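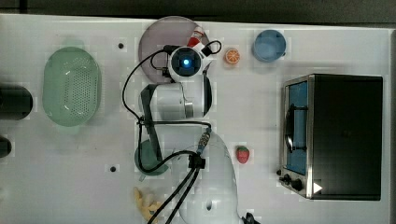

Play food and kitchen pieces on a white tabletop, among them a slice of toy orange, a toy strawberry, a light blue cup, a light green colander and a toaster oven

Play food is the general name for toys made in the shape of things people eat. It is usually sold or used together with small cookware and tableware, and the whole group is often called a play kitchen set. Common pieces include fruit, vegetables, bread, eggs, bottles and cans, along with plates, cups, pots and strainers.

Materials

Play food is made of plastic, wood, felt, cloth or rubber. Hollow plastic pieces are light and cheap to make, but they dent when stepped on. Wooden pieces last longer and are heavier. Felt food is often sewn at home from patterns and cannot be washed as easily as plastic.

Color does much of the work in telling one piece from another. A strawberry is red with a green top in nearly every set, and citrus slices are made with the segments marked so that they are not mistaken for plain disks.

Types of pieces

Whole fruit is the oldest and most common type. Slices and halves are made either as single pieces or as parts of a cutting set, in which the parts are held together with hook-and-loop tape or magnets and pulled apart with a toy knife.

Packaged food includes bottles, cans, cartons and boxes. Some makers print their own labels for these. The Wovard market set, for example, has 16 packages, all with picture labels and no words.

Tableware and cookware may be made to toy scale or may be ordinary household goods. Plates, cups and colanders from a real kitchen are often mixed in with toy fruit, especially in classrooms, where lost pieces are replaced with whatever is at hand. A colander is a popular piece for this use, as it serves both as a strainer and as a bowl for carrying fruit.

Appliances are the largest pieces in most sets. Stoves, sinks, microwaves and toaster ovens are all made as toys. Toy ovens normally have a door that opens and knobs that turn but do not heat.

Scale

There is no standard scale. A strawberry in one set may be close to life size, while an orange from the same box is much smaller than a real one. Sets from Zornmont are sold in two sizes, with plates of 114 and 145 millimeters, and the fruit is the same in both.

Use

Children use play food for pretend cooking, serving and shopping. In preschools it is also used for sorting by color or by kind, for naming foods and for setting a table. The Truscombe list, a supply list for preschool rooms, calls for 50 pieces of play food in each room, not counting dishes.

Care and storage

Hard plastic pieces are washed in warm water with dish soap and left to air dry. Hollow pieces with a seam can take in water and should be wiped instead of soaked. Wood is wiped with a damp cloth. Felt is cleaned by hand in cold water.

Pieces are kept in open bins or on low shelves. Small parts that fit in the mouth are kept away from children under three.

See also

Toy kitchen
Doll dishes
Pretend play
Lý tea set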